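Okay, bench rules thread, because I've had the same conversation 3 times this week and my thumbs are tired.

We run two-arm tabletop setups at the Curville shop, and the new folks coming over from Pruitt keep asking for "the safety document." It's 77 pages. Please read it! But these are the bits I really care about day to day.

Rule one: if people are standing anywhere near the table, the arms park with grippers closed and a big gap between them. I don't care if you're only stepping in to grab a cable. Park them, then talk.

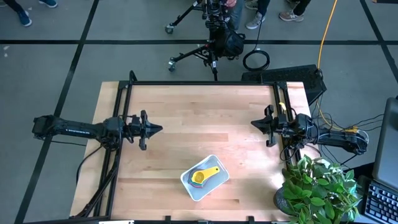
Posted by Vorham Bench Notes
2018-04-26

Rule two is floor tape. Tape is a line you stop at and think (is it parked? does the operator know I'm here?) before your sneakers go over it. Two feet over the line counts as over the line, and so does one, sorry.

Rule three, cables. I will nag about this until I retire. Black wires spread over a floor are a trip waiting to happen, and an orange extension cord at least has the decency to be visible. Route it, tie it down, or walk the long way around it.

Props! Keep it to one tray per task, set down in the middle where both arms can get at it. Nested measuring cups are great for this, bright colors, cheap, and I'd much rather see a gripper mash one of those than somebody's mug.

Somebody asked if plants are okay by the table. The Cerkberg checklist says nothing about plants. My own take is fine at a corner, never inside the reach of an arm, and if you water it you do that with the power off.

Oh, and the operator keeps the keyboard. If you need to step away you say it out loud and wait for a person to say "got it" back. A nod doesn't count, I've been burned by a nod.

We're redoing the checklist in August, so if your shop has a rule I'm missing, reply with it. Especially anything on cable loops at the wrist, I go back and forth on how much slack to allow.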